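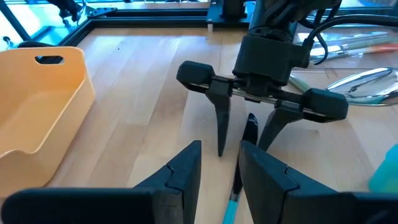 # Grelura Kitchen Tool Survey – Data Card

The Grelura Kitchen Tool Survey records the small hand tools kept in home kitchens in the town of Saltesden: how they were acquired, how often they are used, what condition they are in, and what their owners expect to do with them when they wear out. It was prepared for people who study household goods, repair and waste. It may also be useful to teachers looking for a small, readable table of real answers.

This file describes version 2 of the dataset. It replaces the earlier card in full.

## At a glance

| | |
|---|---|
| Subject | Hand tools used for cooking and baking at home |
| Place | Saltesden, all postal areas |
| Households | 150 |
| Item records | 420 |
| Columns | 13 |
| Format | CSV, UTF-8, comma separated |
| Language of free text | English |
| Collection period | March |
| Card last revised | 19 Nov 2025 |

## Background

Local waste figures are usually reported by weight. Small kitchen tools weigh very little and are seldom reported separately, so they tend to disappear into general household refuse. The Pavon repair program, which operates a drop-off counter in Saltesden, asked for a plain record of what residents own before deciding which kinds of repair to offer. Grelura agreed to design the questionnaire and publish the results.

The survey was kept short on purpose. Each household was invited to describe tools of its own choosing, with the request that at least one be in frequent use and at least one be seldom used. Respondents were not asked to list everything they own.

## Files

- `items.csv` – one row per tool described
- `households.csv` – one row per household, with household size in bands and type of dwelling
- `codes.md` – meaning of each coded value
- `questionnaire.pdf` – the form as it was given to residents
- `CHANGES.md` – changes between versions

The two CSV files are joined on `household_id`.

## Columns in items.csv

| Column | Type | Meaning |
|---|---|---|
| `record_id` | text | Unique identifier for the row |
| `household_id` | text | Link to `households.csv` |
| `item_type` | code | General class, such as turner, whisk, ladle or peeler |
| `item_label` | text | The owner's own name for the tool |
| `material` | code | Main material of the working end |
| `handle_material` | code | Main material of the handle |
| `source` | code | Bought new, bought used, gift, inherited, found |
| `year_acquired` | integer | Year, where known |
| `frequency` | code | Daily, weekly, monthly, less often |
| `condition` | code | Good, worn, damaged |
| `repaired` | boolean | Whether the tool has been repaired by anyone |
| `end_route` | code | What the owner expects to do with it |
| `notes` | text | Free remarks, lightly edited |

Blank cells mean that the respondent left the field empty. The value `unknown` is used only when the respondent wrote that they did not know. These should be treated as different in any analysis of missing answers.

## How the data were collected

Paper forms were left at the public library and at the Pavon counter. An online version carried the same wording and the same order. Completed paper forms were typed in twice, by different members of staff, and the two versions were compared. Differences were settled by returning to the paper.

Item types were assigned after collection from the owner's own description. Where a description could fit more than one class, the class was chosen according to the use the owner gave. A tool described as "the flat thing for eggs" is therefore coded as a turner, and a flexible blade used for emptying bowls is coded as a scraper. Many residents call both of these a spatula. The original wording has been kept in `item_label` so that users may recode the rows if they prefer a different scheme.

Materials were coded as the owner reported them. No tools were tested or inspected. Plastic, nylon and silicone are easily confused by eye, and the codes for these three should be read with caution. Users who do not need the distinction are advised to group them.

## Privacy

Names, street addresses and contact details were removed before the data left the Grelura office. Household size is given in bands. Remarks that could identify a person, a workplace or a family event were shortened or taken out, and any such change is marked with square brackets in `notes`.

Household identifiers were issued at random and do not follow the order in which forms were returned.

## Suitable uses

The dataset is suited to the study of how people name and describe ordinary tools, to classroom work on coding free text, and to early planning of repair services on a local scale. It may also be used to compare how long different kinds of tool are said to be kept.

It should not be used to estimate the total number of tools owned in Saltesden or elsewhere. It should not be used to rank makers or shops; brand names were removed from the free text for this reason. The health or safety of any material cannot be judged from these records.

## Known limits

Respondents chose whether to take part, and they chose which tools to describe. People with an interest in cooking or repair are likely to be overrepresented. Residents in shared housing are few – the form assumed one kitchen to one household, and several people noted that this did not match their situation.

Years of acquisition show a clear preference for round numbers. Inherited tools often carry the year in which they came to the present owner, although a small group of respondents gave the year in which a parent or grandparent first bought them. The form did not make the difference plain. The wording will be corrected if the survey is repeated.

The `end_route` column records an intention. It says nothing about what was later done.

## Common inquiries

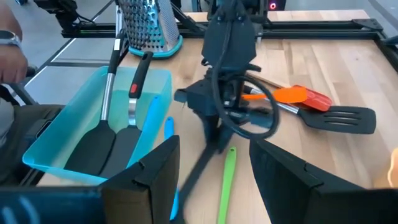 **Why are knives left out of the survey?**

Knives were excluded because sharpening is already offered in Saltesden by the Naylor workshop, and the purpose of the survey was to learn about tools for which no local service exists. Peelers and graters were kept in, as the workshop does not accept them.

**How should a set be treated?**

A set is recorded as a single row when the owner described it as one thing, for example a ring of measuring spoons. Where the owner described the pieces separately, each has its own row. The term "set" appears in `notes` in both cases.

**Can the original forms be consulted?**

The paper forms are held at the Grelura office for checking and are not available to outside readers. Requests to verify a single record may be made through the issue tracker, quoting the `record_id`.

## Changes in version 2

- `handle_material` was added as a separate column. It had previously been combined with `material`.
- The code `other` in `source` was split into `found` and `unknown`.
- Spelling in `item_label` is now left exactly as written.
- Duplicate rows caused by a household submitting both a paper and an online form were removed.

## License and citation

The data files and this card are released under CC BY 4.0. The questionnaire may be reused and adapted on the same terms. Please cite the dataset as:

> Grelura. *Kitchen Tool Survey, Saltesden*. Version 2.

Corrections are welcome through the issue tracker. Please state the file, the column and the `record_id` concerned.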